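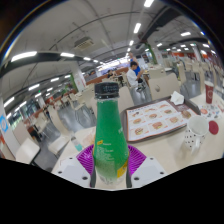
Verko Carry-On Backpack Review: Two Weeks, Four Cities, One Bag

I've been threatening to go carry-on only for years, and this spring I finally did it. Lisbon, Porto, Seville and then a few lazy days in Granada, all out of the Verko travel backpack. My friend Yaa Lamptey has had hers since last September and would not stop talking about it, so I caved and paid the $200 (that was with a newsletter code, it's normally more).

First thing - it's bigger than it looks in the photos on their site. I got five shirts, two pairs of pants, a rain jacket, sandals, a toiletry bag and way too many socks in there and the zipper closed without me having to sit on it. It opens flat like a suitcase, and after years of digging through a top-loader for clean underwear in a dark hostel room, I can't tell you how happy that made me!

The straps are good. I'm five foot four and most travel packs hang off me like I'm carrying somebody else's luggage. You can move the shoulder straps up and down on this one, and once I had it set I left it alone for the whole trip. The walk from the station up to our place in Porto was brutal (so many stairs, all of them uphill, how?) and my shoulders were fine. My knees are another story.

Laptop sleeve is against your back and has its own zipper, so airport security was easy. I also liked the little pocket on the hip belt, which is where my train tickets and lip balm lived.

Now the stuff I didn't love. The side pocket for a water bottle is too tight when the bag is full. A skinny bottle goes in, anything wider and you're wrestling with it, and mine popped out twice on the bus to Granada and rolled all the way up to the driver. He was not amused. If you drink as much water as I do in the heat, this will bug you.

The rain cover is sold separately and I think that's cheap of them at this price. It poured on us in Lisbon for a whole afternoon and the top pocket got damp. My passport was in a zip bag, thank goodness.

Also the black shows everything. Dust, sunscreen, powdered sugar from the custard tart place. Get the gray.

On the flights, I had no trouble at all on the way over. Coming home on the small plane they made me put it in the sizer, and it went in after I took my jacket out and wore it. So if you're flying a strict airline, check their limits and don't stuff the front pocket.

I did try on the Flevine before I bought this one. It's a prettier bag and the fabric feels softer, but it has no hip belt and I knew I'd regret that by day three. My travel buddy Jianhua Wan took his old duffel and complained about his shoulder from Seville onward, and he's now asking me for the link.

Would I buy it again? Yep, in gray, with the rain cover, and I'd pack a skinnier bottle. I'm taking it to Oaxaca next, so I'll update this if a zipper goes or anything starts to fray.

Posted 2026-08-09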